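Ticket 3456 – Satetetti sync keeps dropping recipes
Status: open
Opened: 8/23/20
Product: Satetetti recipe manager, desktop
Plan: Household

Hi there! Me again, the one with the giant hot sauce and dressing collection. Last time it was the login thing, which you fixed, thank you. This time the sync is eating my recipes and I'm getting a little nervous because we're talking about years of typing.

What happens: I add or edit a recipe on the desktop, hit Sync, the little wheel spins, it says All done, and then on the tablet I only see part of the collection. The desktop says 396 recipes. The tablet says 115. It was fine until I moved everything over from Wodorell (your import tool, the one under Settings, Bring my stuff). No error message anywhere.

Stuff I've tried so far:

Signed out and back in on both. Same numbers.

Deleted the app from the tablet and put it back. It got to 44 and sat there while I made dinner, then crept up to 115 and quit again. So it always stops in the same place, which seemed like a clue.

Switched the wifi to my phone's hotspot. No change.

Turned off "Sync pictures too" – and this is where it gets interesting, because it still said 115, but it got there in seconds.

Sorted the tablet list by date added. The last one that makes it across is Ersoy pepper relish, and the next one in line on the desktop is a vinaigrette I named "Lasberg / house dressing (the good one)". I wondered about the slash! So I renamed it without the slash and synced again, and now the tablet says 116. Then it stops at another one with a slash in the name. I have a LOT of slashes, Wodorell let you use them for folders and I went kind of nuts.

UPDATE, same night: exported a backup before touching anything else. The backup opens okay and the slash recipes are all in it, so at least nothing is gone. Phew.

UPDATE 2: tried the bulk rename under Tools. It grays out as soon as I pick more than one recipe. Is that a plan thing or is it broken? I'd really rather not fix these by hand, my wrist is already complaining.

So what I need from you is either a way to rename the whole bunch, or a sync that doesn't choke on a slash. And please tell me whether the tablet will try to "correct" the desktop if I leave auto sync on, because I've switched it off for now and I'm scared to touch it. I've attached the sync log and the export.

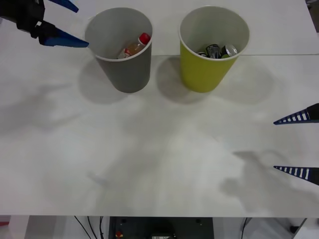
Satetetti Support: Thanks for the backup, and please do leave auto sync off for now. The slash is the culprit: the import tool keeps it in the title, and the tablet app reads it as a folder it can't find and stops there. Bulk rename isn't limited by your plan, it grays out when the list is sorted by date added. Sort by title, select all, and choose Replace character. Then sync once from the desktop and send us the new log if the numbers still don't match.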